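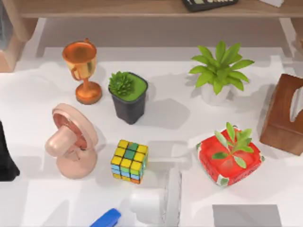
Desk scene, simulated, top view. Arm at the bottom, cube and fan nearby.

Greveck household set, README
last touched December 27, 2024

Quick notes, will tidy in January. Rendered episodes for training the pick / place / open policies. All simulation, no real camera footage anywhere in this release.

What's in it
3000 episodes, 6 task families. Desk clutter, drawers, plants, stationery, small appliances, mixed. Each episode has colour frames, joint states, gripper state and one line of instruction text. Nearly 100 are flagged "short" — operator stopped early, kept on purpose, filter them if you don't want them.

How it was gathered
Teleop in the Stilon simulator. Object poses shuffled at reset, lighting too (a bit). Instruction lines typed by the operator afterwards, so expect spelling slips and the odd "draw" for drawer. Iresha Nanayakkara checked the text for the first 1075, the rest is unchecked. 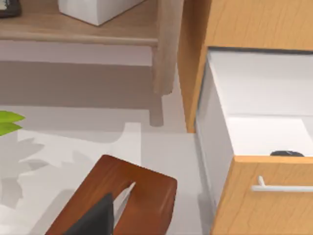 Drawer episodes are the fiddly ones. Viewpoint moves a lot, the arm can be out of view for long stretches, furniture gets in the way. Don't assume the gripper is visible in every frame, our first loader did and threw away good data. Use joint states for that.

Splits
By room layout, not by episode. Please dont reshuffle, neighbouring episodes share a layout and your test numbers will look far too nice.

Known problems
- timestamps drift slightly on long episodes
- a few instructions name an object thats out of shot
- depth missing for mixed family, re-render pending

Licence
Research use. Ask Iresha for anything else.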